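Thread on the velocity model we just released for the Mostska Basin margin. Mostly notes on processing, written down before I forget why we made each choice. 1/

Background. The Erent Fault bounds the basin on its west side. At the surface it is a low scarp, broken up by stream terraces. What it does below the first few hundred meters was open. Older sections show a steep fault, but they were drawn from surface dips and one line of poor quality. 2/

We ran a dense passive array across the scarp. Three-component nodes, left in the ground for 23 days, recording continuously. No active shots. The landowners on the Donati side did not want a vibrator truck on the farm tracks. 3/

Sampling was 1000 Hz in the field, decimated for everything downstream. If you only want ambient noise you don't need that rate. We kept it so the same records could be used for small local events, and there were a few worth having. 4/

Preprocessing: remove mean and trend, remove instrument response, cut into hour-long windows, whiten, one-bit normalize. We tested running-mean normalization against one-bit. The stacks were close enough that we took the cheaper one. 5/

Node response falls off below the corner frequency, as expected. Usable Rayleigh dispersion stops there for most station pairs. That sets the depth limit, and no amount of stacking moves it by much. 6/

Noise sources. The road north of Murmont dominates during the day. Cross-correlations from daytime windows are strongly one-sided and bias the phase velocities on east-west pairs. Night windows are more even. Final stacks use night only. 7/

Yes, that throws away more than half the data. Soledad Bustos ran the bootstrap both ways and the uncertainty on the night-only curves was lower for nearly every pair. The table is in the supplement. 8/

Picking was done by hand on frequency-time plots, then checked by a second person without seeing the first set of picks. Where the two sets disagreed beyond the error bar, the pair was dropped. We did not average them. 9/

Inversion: 2-D phase velocity maps first, then 1-D shear velocity profiles at each grid node, then a light lateral smoothing. 2000 accepted models per node. The released file has the median and the 16th and 84th percentiles. Please plot the percentiles. 10/

Main result. There is a sharp lateral contrast in shear velocity across the fault, slow on the basin side. The contrast is offset to the west of the scarp and the offset grows with depth. Simplest reading is a fault that dips west, at a moderate angle, under the range. 11/

Second result. The slow basin fill is thicker at the south end of the array than the gravity model has it. The base of the fill is a gradient in our profiles, so don't read a single depth from it. Ekene Briggs is redoing the gravity with a density profile tied to these velocities. 12/

What the model can't tell you: whether there is a separate low-velocity damage zone along the fault. Our lateral resolution is wider than any damage zone we'd expect. A checkerboard test at that scale comes back smeared. Trapped waves from the local events might get at it. 13/

Vp/Vs was fixed in the upper layers and scaled below. If you have sonic logs from the basin, the choice matters for the top 200 meters and I would like to see them. 14/

Timing. One node had a clock that drifted after losing GPS lock. We found it from the asymmetry of its correlations with all of its neighbors and corrected it with a linear term. It's station 1015 in the file. The raw version is there too, flagged. 15/

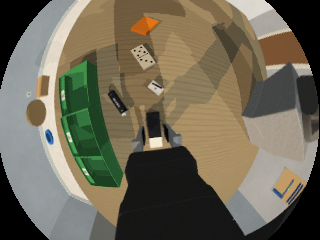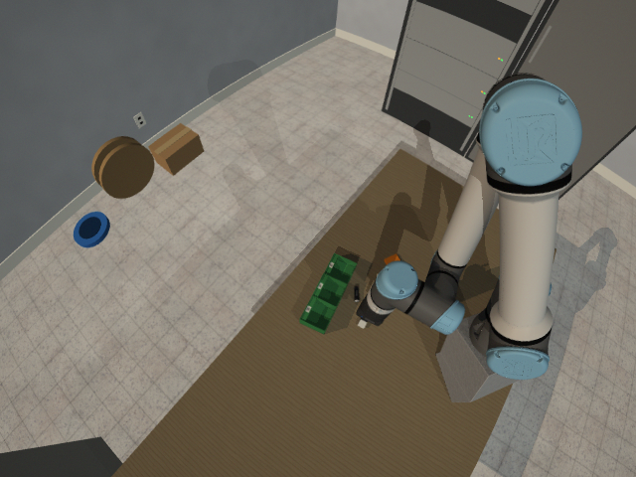
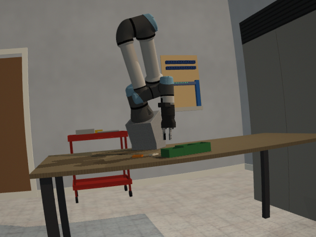

FILES AND FORMATS

Release contents: station list, dispersion picks with errors, phase velocity maps, shear velocity volume, plotting scripts. The volume is netCDF. Depths are below ground surface, not sea level. Two people have already been caught by that. 16/

Coordinates are in the local projected grid, in meters, with the conversion in the readme. Masked cells are NaN. Cells with fewer than five crossing paths are masked, so the northeast corner is mostly empty. 17/

Known issue: the first version of the plotting script flips the sign on distance along profile, which puts the basin on the wrong side. Fixed in the current copy. If your section shows the slow side to the west, download it again. 18/

Next is receiver functions from the teleseisms in the same records. Short deployment, so back-azimuth coverage is thin. Corrections to the picks or the station list can go to me or to Soledad. 19/19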